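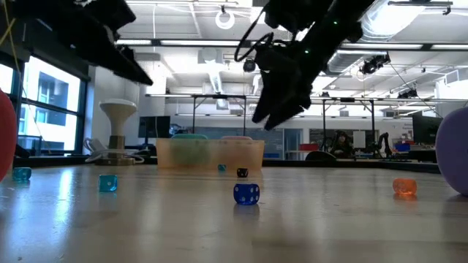
Siu-fong Wei

Do people really believe in lucky dice? My project for the statistics module

I'll admit I picked this topic because of my gran. She has played the same dice game at her kitchen table since before I was born, and she won't touch a blue die if she's behind. I always laughed at her for it, and then last winter I caught myself swapping dice halfway through a game with my cousins (I was losing badly), so I thought, right, this is my project.

My question was quite simple. If you let people choose the colour of their die, do they think they roll better with it, and do they? The second half sounds silly, but my supervisor, Snædís Thorlacius, said I had to test it properly before I was allowed to say it was silly. Fair enough!

I asked 40 people from my halls and the badminton club. Everybody got a go with a die they picked themselves and a go with one I handed them, and before each go they wrote down what total they expected to get. I wanted each go to be 40 rolls, but after the first couple of people I could see that would never work - one of them started looking at her phone and rolling without watching. So I cut it to ten rolls a go, which gave me 800 rolls in all, half with a chosen die and half with a given one.

The guesses were the fun bit. With ten rolls of a fair die you'd expect a total of 35. For the dice I handed out, people guessed pretty close to that on the whole, some a bit under. For their own pick nearly everyone went higher, and a few went a lot higher. One lad from badminton wrote down 50 and then went very quiet by roll six.

The real totals didn't follow the guesses at all. I ran a t-test on the two sets and there was no difference worth talking about. I also did a chi-squared test on the faces, in case my dice were a bit wonky, and that came out fine too. I did roll one die 3000 times in my room over the April break to be on the safe side, and I don't recommend it. My flatmate asked me to put a towel down after the first evening.

What I hadn't planned for was the talking. People explained their choices without me asking! Orange was "warm", black was "serious", and one girl wanted whichever die the last person had done well with, even though she could see I was shaking them all up in the same mug. I started jotting these down in the margin, and I wish I'd done it from the first person, as the notes are patchy and I couldn't use them for anything more than a paragraph.

There are some problems. Everyone knew they were in a project on luck, so they may have played up to it a bit. I also let people see their first total before they guessed for the second go, and that was a mistake - somebody who has just had a bad run isn't guessing fresh. I did at least swap which go came first for half of them.

If I did it again I'd have 2 sessions, a week apart, and keep the totals hidden until the end. Snædís thinks I should look at raffle tickets next. Gran has read the whole thing and says my dice weren't the right sort.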